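图集：柜门任务，规划器到底规划了什么

Surska 的宣传稿说，他们的操作规划器“看得懂家具”。我在 Wróbel 的测试间待了一个下午，对这句话保留意见。下面几条是当时的笔记，配图按任务排列，代码版本是五月合并之前的那一版。

1. 感知：先找把手，再找锁

白色金属柜，黑色把手，对比度够高，分割模型没有理由失手。麻烦在锁。钥匙都插着，大门的锁下面还吊着一把小黑挂锁，检测器很容易把这一串当成同一个物体。Nazar Vasylenko 认为加数据就能解决，我看标签定义本身就没写清楚。 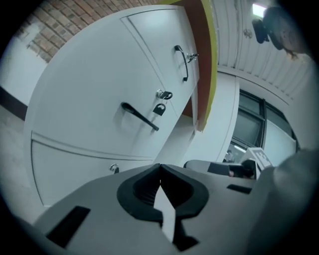

2. 规划：两种把手，一套抓取模板

D 形拉手和长杆把手的受力方向不同，规划器却从同一个模板库里取抓取姿态，再靠打分挑一个。日志里 30 次规划有 7 次选错了接近方向，打分却都很高。分数高说明不了什么，只说明打分函数对自己很满意。

3. 控制：阻抗参数写死

Soudabeh Golestani 给我看了配置文件，刚度值直接写在里面，旁边的注释是“临时”。据说已经临时了大约 24 周。换一扇门就得重新调，这样的东西我不太愿意叫“通用”。

4. 工具链：回放比演示有用

Oltel 的日志回放工具倒是值得一夸，位姿、标记检测和控制指令能对齐在同一条时间轴上。可惜时间戳偶尔会跳，跳了也不报警，只能自己盯着曲线看。

Brosville 那边的同一套测试还没有公开日志。等他们放出来，我再补第二组图。

2019年4月29日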